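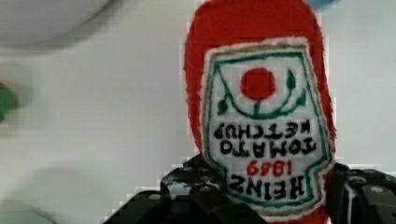 Red plush ketchup bottle, label side, upside down. Category: condiments.

Prorngate Soft Food Set
README, version 3

1. What is in this folder

This folder holds the list, the photographs and the notes for the Prorngate collection of soft toy food. The collection belongs to the toy library in Purves. It is lent to families, to nurseries and to two speech therapy groups, and it goes out in mesh bags, one bag for each theme (breakfast, market, picnic and so on).

The list has 577 entries. One entry is one toy. If a toy has loose parts, for example a burger with its slices, the parts share one entry and are named in the notes column.

The first version of the list was made by Kourosh Sadeghi on paper cards. I typed the cards into a table and added the columns for fabric and for label text. Where I could not read the card I looked at the toy again. If the toy was away on loan I left the field empty, so an empty field means "not checked" and it does not mean "no".

2. Files

toys.csv: the main list
photos: the pictures, in one folder for each category
bags.csv: which toy belongs to which bag
repairs.txt: the mending diary, newest at the top
words.txt: all sewn or printed text on the toys, copied letter by letter

3. Columns in toys.csv

entry: number of the toy, never used again after a toy is retired

category: fruit, vegetables, bread, dairy, condiments, sweets, drinks, other

main_colour: one colour word only. The ketchup bottle is "red", and the white of its label goes in the next column.

label_colour: the ground of the label patch, if there is one

fabric: plush, felt, cotton, knitted, mixed. Please write "plush" for anything with a pile, even when it is short and looks like felt. We had long discussions about this and I prefer one rule that is a little wrong to three rules which every person applies in a different way.

text: the words as you read them with the toy standing the right way up, top line first. For the ketchup bottle this is TOMATO KETCHUP. Some photographs show the toy with its cap upwards and the lettering on its head. The order of the words in this column does not change for that.

text_method: embroidered, printed, drawn, none

motif: a short description of any picture on the label. For the bottle it is "red tomato, green vine with leaves". Keep it below 80 characters, the table for printing cuts the rest.

edge_wear: 0 to 3. See the next section.

4. How we grade the wear

0 is like new. 1 means some loose fibres along the outline, which you notice mostly when the toy is against a light background. 2 means the pile is thin or matted in places. 3 means a seam is open or the filling can be seen, and the toy must not go out.

The ketchup bottle has grade 1. There are stray red fibres on the left outline, but the front above the label is smooth and the red is even. I did not trim the fibres. In my experience trimming makes a plush edge worse after a few months, and Thoa Lâm, who does most of our sewing, has the same opinion.

Labels are graded together with the toy. If the stitching of a label is lifting, write it in the notes, also when the rest is good. Small fingers find such places very quickly.

5. Care

Wash by hand in cool water with mild soap. Do not wring. Dry flat, away from the radiator. Red toys are washed apart from the others, always, including the ones which were washed many times before. In August we lost a cream-coloured loaf to a strawberry and the loaf is now listed as pink.

Embroidered labels should be dried with the face down on a towel.

6. Known problems

The words "sauce" and "ketchup" were both used on the old cards. All are now in the category condiments, but the toy names are kept as on the card.

The Kaltthorpe donation is only partly photographed. These toys are in the list with the word "pending" in the photo column.

Bag lists for Sturkotley nursery are older than the rest. They borrowed the breakfast and picnic bags together and some items came back in the wrong bag. If you find a fried egg in the picnic, please correct bags.csv and not the egg.

7. Corrections

Write the entry number, the column, the old value and the new value on one line and leave it in the blue folder at the desk. I enter them at the end of each month. Photographs are welcome too, on a plain background if possible.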